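3.2 寝具上に置かれる小物の分類

寝室で片付けの対象となる物のうち、本節ではベッドの上に置かれた小物を扱う。

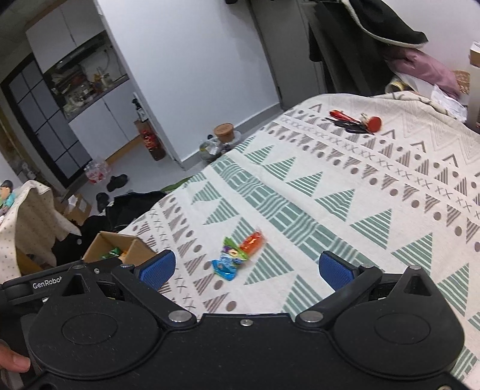

図4 毛布の上の包装菓子と鍵束。ベッド脇の床には段ボール箱と黒い布類または鞄がある。

3.2.1 対象と記録方法

調査対象は単身または二人暮らしの31世帯で、いずれも寝室に専用の収納家具を一つ以上備えている。各世帯には、就寝前と起床後の二回、ベッドとその周囲の床に置かれている物を記録票に記入してもらった。記録票には配布用の用紙Botuvikを用い、集計の段階で品目名を統一した。得られた記録は延べ1,949点で、このうち寝具の上にあった物は900点近くを占める。枕、毛布、シーツなどの寝具そのものは集計に含めない。

3.2.2 小物の区分

寝具上の小物は、消費される物、携行される物、衣類、その他の四つに区分した。図4でいえば、ねじり包みのものを含む菓子が消費される物、赤い丸札の付いた鍵束が携行される物にあたる。鍵束には黒いキーフォブのほか赤い柄のドライバーも含まれており、工具を独立した品目とするかどうかで記録者の判断が分かれた。本研究では、鍵と一組になっている物は鍵束の一部とみなし、一点として数えた。

菓子は一個ずつ包装されていても、互いに接しているか手のひらで覆える範囲に集まっていれば一群とした。図4の三個はオレンジ、緑と紫、明るい青と包装の色が異なるが、この基準により一群である。袋や皿に入った菓子は容器を単位とし、中身の個数は問わない。

3.2.3 柄のある寝具と見落とし

記録票と後日の確認票を照合したところ、記入漏れは82件あった。漏れの多くは小さな物で、柄のある毛布や掛け布団を使う世帯に偏っていた。図4の毛布は生成りに近い地に緑や灰色の縞の三角形、灰色のX印と点を配したもので、緑系の包装は地の柄と色が近い。無地の寝具を使う世帯では、同程度の大きさの物でも記入漏れは少なかった。ただし柄の細かさを段階に分けて比較してはおらず、色と柄のどちらが影響したかは本調査の範囲では判断できない。

3.2.4 床面の物との境界

ベッド脇の床に置かれた物は、寝具上の物とは別に集計した。開いた段ボール箱は、中に品物が入っている場合、箱を一点とし、内容物は記録者が外から確認できた範囲で備考欄に書くこととした。図4の箱では「緑色の包装の品」がこれにあたる。衣類か鞄か区別できない黒い堆積物は「布類・鞄(未分類)」とした。

判断に迷う例として、毛布の下から端だけがのぞいている布がある。図4でもベッドの左側に緑色の布がわずかに見える。この種の布は寝具の一部か衣類かを外観から決められないため、居住者に確認できたものだけを衣類に加え、残りは集計から除いた。

整理用の仕切り箱Dreltolineを寝室で使っている世帯では、携行される物の記録が寝具上から箱の中へ移る傾向がみられた。消費される物については同様の移動は確認できず、菓子や飲料は箱の有無にかかわらず寝具の上または枕元で記録されている。この差については、置かれていた時間帯と合わせて4.1で検討する。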